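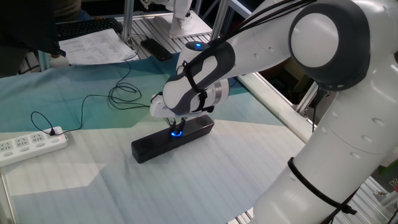
Work cell B at Brudow: arm over the table, gripper fingers above the black block with the blue ring light.

Robot Safety and Reliability Technician -- fault investigation

Pernurach Automation, Brudow site. Full time, on site, two-year contract with possible extension. Start in November or as soon as you can after that.

Why we have this opening

In the spring we had a fault in one of our manipulation cells. The arm was doing a simple pressing task, the same kind of task it had done for many weeks. An operator pressed the stop in the control program and expected the arm to hold its position. The arm did not hold. It continued downward for 35 millimeters and the gripper pushed into the object on the table. A colleague had her hand on the table at that moment, on the other side of the object. She was not hurt. One finger of the gripper was bent and the object was broken.

We stopped all work in the cell for eight weeks. During this time we found two causes, and both of them are ours.

The first cause was in the software. Our program sent the stop request through the same queue as the motion commands. When the queue was full, the stop had to wait its turn. In normal work the queue was almost empty, so we never saw this in our tests. The test plan did not include a full queue, and the person who wrote the test plan is also the person who writes this text.

The second cause was cabling. A cable for the gripper was fixed too tightly at the wrist, and when the wrist turned far to one side the signal was lost for a short time. The controller tried to connect again and again, and each try put more messages in the queue. So the small fault in the cable made the big fault in the software possible.

The emergency stop button worked as it should when we tested it later. But on that day the operator did not use it, and used the software stop instead, as all of us did every day. Our training did not make the difference clear enough. We consider this also a part of the failure.

The cell works again now, with a separate stop line and reduced speed. We do not think that the job is finished. We had three smaller stops after the restart for which we have an explanation, and one for which we still have none. We want a person whose main task is to look at such things, and who does not do it only on Friday afternoon when the other work is done.

What you will do

You will inspect the arms, grippers, mounts and cables in our cells on a regular schedule, and write down what you find, also when you find nothing.

You will investigate every unplanned stop. This means reading the controller logs, talking with the operator, repeating the motion at low speed, and writing a report of one or two pages. Reports are open to everybody in the company, including the office staff.

You will take over the test plan for the stop functions. Please expect that you will rewrite a large part of it.

You will redo the cable routing on the older arms. We have started with this, but each of us ties cables a little differently, and we need one way of doing it with drawings and photos.

You will give the safety training to new operators. At the moment it takes one morning. If you think that it should take longer, it will take longer.

You will have the right to stop a cell. Your manager cannot cancel this, and neither can a project lead. To start the cell again, your signature is needed. This is written in the contract and not only in this advertisement.

From time to time you will also help the data team to set up a table for a new task: placing the objects, clearing the cables of lamps and small devices out of the reach of the arm, checking the limits of the workspace. This is normal bench work and all of us do it.

What you should bring

Technical training in mechatronics, electrical work, automation or something close to it. A university degree is welcome but we do not ask for it.

At least two years of practical work with industrial or collaborative arms. The brand is not important to us.

You can read a wiring diagram and you can measure with an oscilloscope without help.

You can read log files and write small scripts to search in them. Most of our tools are in Python. You do not need to be a software developer, but you should be able to follow what the program does and to say when it does something strange.

You write clearly. English is the working language, and for most of us it is the second or third language. Short sentences are fine. Grammar mistakes are fine. Reports where the reader can't find out what happened are a problem.

You are able to tell a tired colleague that the arm stays off until tomorrow.

Good to have, but not necessary: knowledge of risk assessment for machines, experience with safety controllers, experience with teleoperated arms, a first aid certificate.

What the days look like

Work starts between 7 and 9 in the morning, as you prefer. The cells run until 5 p.m. and there is no night shift. A good part of the week you will stand at a cell with a laptop or with a screwdriver. The hall is heated but the floor is concrete, so bring good shoes -- we pay for safety shoes once a year.

You will lift parts up to the weight of a gripper unit. The arms themselves are moved with a hoist and always by two persons.

The work is sometimes slow. A fault that shows itself one time in many hundreds of motions needs patience, and there will be weeks where you change a setting, wait, and learn nothing. We know this, and we do not measure you by the number of closed reports.

You will share an office with the two people who maintain the controllers. Most of the small mechanical parts come from Melnychuk, a workshop in the next street, and you can walk there to discuss a drawing. Our incident reports are kept in a system called Brarna. It is old and the search function is poor. Suggestions are welcome.

What we offer

Salary according to experience, and we tell you the range in the first call. Thirty days of vacation. Paid courses in machine safety, including the exam fees. Support with moving costs if you come from another region. Free coffee, and a canteen that we share with the company next door.

How to apply

Please send a CV and a description of one fault that you have investigated yourself. One page is enough. It can be a robot, a packing machine, a car, an elevator, whatever you had in your hands. Tell us what you first believed, what you checked, and what was the cause in the end. If you never found the cause, you can send this also, and then please write what you would try next. Remove the names of customers if needed.

We do not need a motivation letter or a photo.

The applications are read by Uyên Phí, who leads the cell operations, together with one technician. You will get an answer in every case. After a first call by phone or video, we invite you for a half day at the site. You will see the cell where the incident happened and you can read the complete report before you decide. There is a small practical part, where we give you a set of logs and a cable with a fault in it. Travel costs are paid.

Please write in the subject line "Technician Brudow". If you have questions about the incident or about the position before you apply, send them to the same address on our contact page and mark them for Uyên Phí. She prefers e-mail, as in the hall it is often too loud for the telephone.

The position stays open until it is filled.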